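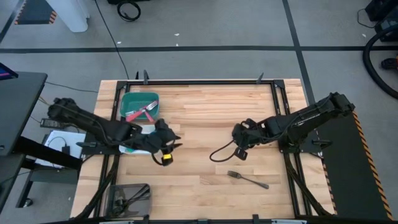
The two-armed table at Jotora, set up with a plate and forks.

Filed under: Workshop Visits, Robots, Safety

Ask the lead technician at Jotora about the worst afternoon of the year and you get a grin, then a very long answer.

"It was a fork!" she says. "One fork, and it taught us more than the whole of spring."

Her team is teaching a pair of arms to clear a table, part of a project called Climura. In March the right arm closed on a fork, lifted it and swung straight on towards its neighbour at full speed. The stop button was pressed in time, but only just, and a cable was torn out of its socket.

"Everyone blamed the gripper, me included," she says. "So we went through the logs, all 2468 lines of them (I had a lot of tea), and there it was. The arm had lost its position for 60 milliseconds, and the software simply carried on with the last number it had."

The lost signal came down to a worn connector. A loop of cable had been rubbing a little on every reach, and after around 2000 reaches it gave up now and then. Clotis, who supply the controller, sent a patch within the week, and now a missing reading halts both arms at once.

She is delighted with the new routine. Speed is capped until the first 100 moves of the day have gone cleanly, and the cables get a proper look every morning – fingers along the whole length, power off.

"I love this part of the job, I really do. You find the fault, you fix it, and then you go hunting for its cousins!"

They have found two so far, both at the Menzies site, and she is off there again in June with a box of spare connectors.

Contact us | © Workshop Visits | Back to top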